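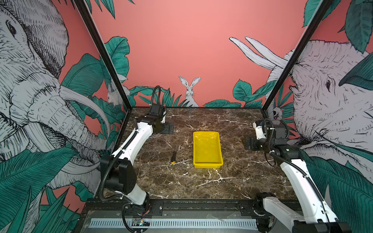 Tool Library Assistant, Pirkham

Pirkham Tool Library is hiring one full-time assistant for the lending desk and the tool room. The position is permanent after a probation period and starts in July.

Employer: Pirkham Tool Library
Location: Baldursdóttir Building, ground floor, Pirkham
Reports to: Library Manager
Pay: $1,970 every two weeks, before tax
Closing date: 7th June, 5 p.m.

About the library

We lend hand tools, power tools, garden equipment and ladders to people who live or work in Pirkham. Members pay a yearly fee on a sliding scale and can borrow for a week at a time. Most loans are for small jobs at home: hanging a door, fixing a fence panel, putting together a bed, replacing a faucet. We currently have 503 household members. Local schools and tenant groups borrow from us under a separate agreement.

The library opened in a shared garage and moved into the Baldursdóttir Building when the lease came up. We have a front desk, a tool room behind it, a repair bench and a covered yard for larger items. The building is level throughout and the yard has its own gate onto the alley.

Funding comes from membership fees, a city grant and the Rukon program, which pays for our evening repair classes. This position is paid from the general budget and does not depend on the grant being renewed.

What the job involves

You will split your time between the desk and the tool room. On open days you will mostly be at the desk. On closed days you will be checking, cleaning and repairing what has come back.

At the desk you will sign up new members, check tools out and in, take reservations by phone and email, and answer questions. Many people who come in have never done the job they are borrowing for. They may ask for a drill when what they need is a screwdriver, or ask for a tool by describing what it does. You should be able to ask a few questions, find out what they are working on and hand them something suitable. If a job is beyond what we can safely support, such as work on a gas line or an electrical panel, you will tell them that and suggest they call a licensed contractor.

In the tool room you will inspect every returned item before it goes back on the shelf. For hand tools this means cleaning off dirt and old paint, looking for cracked handles and worn tips, and oiling metal parts where needed. For power tools it means checking cords, plugs, guards and switches, running the tool briefly and recording the result. Anything that fails is tagged and set aside. You will do simple repairs yourself, and the manager will decide what happens with the rest.

You will also:

Keep the catalog up to date. We use Elludico, a lending system that runs in a web browser. Training is provided.
Sharpen chisels, pruners, shears and mower blades.
Order consumables such as sandpaper, blades and drill bits, and collect payment for them at the desk.
Send reminders for late items and make follow-up calls when reminders go unanswered.
Accept or decline donated tools using our donation guide.
Set up the room for evening classes and put it back in order afterward.
Open and close the building, including the alarm and the yard gate.

Hours

This is a full-time position. The schedule is set one month ahead and includes two evenings a week and every other weekend day. On evening shifts you will start at 11 in the morning. You will have two days off in a row each week, though not always the same two.

Spring is our busiest season, and we ask staff not to take more than one week off at a stretch from the first warm weekends until school lets out. The rest of the year is more flexible.

What we are looking for

You need to have:

Working knowledge of common hand and power tools. It does not matter where you got it. Trade work, theater sets, farm work, a hardware store, a school shop or years of fixing your own house are all fine.
Experience dealing with the public in person.
Enough comfort with computers to look up records, enter notes and send email.
Careful habits. A large part of this job is noticing a small fault before somebody takes the tool home.
The ability to lift and carry heavy tools, with help for the largest items. If you have a restriction and can do the rest of the job, please apply anyway and tell us what you would need.

It would help if you have:

Experience with small engines.
A second language spoken in Pirkham.
A driver's license. We have one van, used for picking up donations.
Some experience teaching or showing other people how to do things.

You do not need a degree, a trade license or previous library work.

Training and probation

For the first two weeks you will work alongside the manager or another member of staff. You will go through our inspection sheets for each type of tool and will not sign off on power tools alone until the manager has checked your work. Evening shifts begin in the third week. You will also take a first aid course and a fire safety course, both paid and on work time.

Probation lasts three months. There is a short meeting at the end of each month. At the end of probation you will either be confirmed in the position or told clearly why not.

Benefits

Health insurance from the first full month.
Paid vacation, sick leave and public holidays.
Safety boots, gloves, eye protection and hearing protection, replaced when worn.
Free membership for your household, including during probation.
A seat in any Rukon repair class that is not full.
Bus pass paid by the library, or a bike locker in the yard.

How to apply

Send a resume and a letter of no more than one page. In the letter, please tell us about something you repaired or built and how you went about it, including anything that went wrong. It can be a small thing. We read this part closely, and we would like it in your own words.

Applications can be sent through the form on this page, mailed, or handed in at the desk during open hours. If you mail yours, allow enough time for it to reach us. We do not accept applications after the deadline. If writing a letter is difficult for you, you may send a recorded answer of up to five minutes in its place.

Please do not send references yet. We will ask for two if we make you an offer.

What happens next

Everyone who applies will get a reply, whether or not we invite them in. Interviews take place at the library and last about an hour. The first half is a conversation. In the second half we will give you a few returned tools to look over, and ask you what you would do with each one and whether you would lend it out. You may take notes and ask questions. We pay interview candidates for their time and cover local travel.

If you need an interpreter, a different interview time or any other arrangement, say so in your application. It will not affect our decision.

Questions

Questions about the job can be left at the desk or sent through the contact form with "Assistant" in the subject line. You are also welcome to come in during open hours and look around before you apply. The yard entrance is closed to visitors while the drain is being replaced, so please use the front door.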